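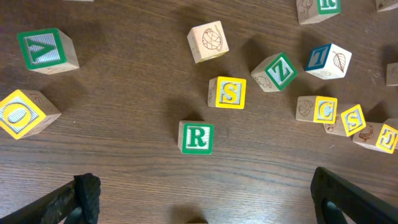
Trying Out the Bukel Starter Gripper Kit

Hi everybody! I promised in the last newsletter that I'd write up the Bukel kit once I'd had some real time with it, and I'm now 6 weeks in, so here goes. (If you only want to know about the group order, skip down to the end. I won't be hurt.)

The kit is a two-finger gripper with a little camera that mounts at the wrist, plus the cable, a bracket and a bag of screws. You bring your own arm. Mine is the old Dratach that some of you met at the fall open house, and the bracket went on without any drilling, which made my whole weekend. The fingers have rubbery pads at the tips, and boy, do those make a difference. My last gripper had bare plastic fingers and it shot things across the room like watermelon seeds.

For practice I've been using wooden alphabet blocks. They're cheap, they're all the same size, and the colored borders around the letters give the camera something to look for. I dump them out on the table any old way, sideways and upside down, and ask for a letter. Green R is a good one to start with when it's sitting out in the open. The yellow ones bunched together, like the C and its neighbors, are a lot more trouble, because the fingers need room to get down on both sides. My fix is to have the arm nudge a block away from its friends first and then go in for the grab. Ye-rin Son suggested that one and I'm still thanking her!

Now the grumbles. The setup booklet is thin and the part about lining up the camera is just plain confusing. I did it wrong twice. Shadows fooled it too until I moved my lamp, and it still mixes up letters that are turned around on the table. I have a log going, and so far it's 1,521 tries with 1,222 good pickups. I'm pretty happy with that for a kitchen-table setup, though the first few days were rough and they're all in there.

Software is the Civitz program that comes with it. Big buttons, plain menus, and you can save a routine and run it again the next day. It did freeze on me when I had the camera window open too long. Saving often helps.

Would I buy it again? Yes, for anybody who already has an arm and some patience. If this would be your very first robot anything, I'd borrow mine for a while before you spend the money (just ask, I mean it).

About the group order: Sun, the shop we used for the motors, will take up to $500 off the total if enough of us go in together. Drop me a note before the March meeting if you want in, and tell me which arm you have so I can check the bracket.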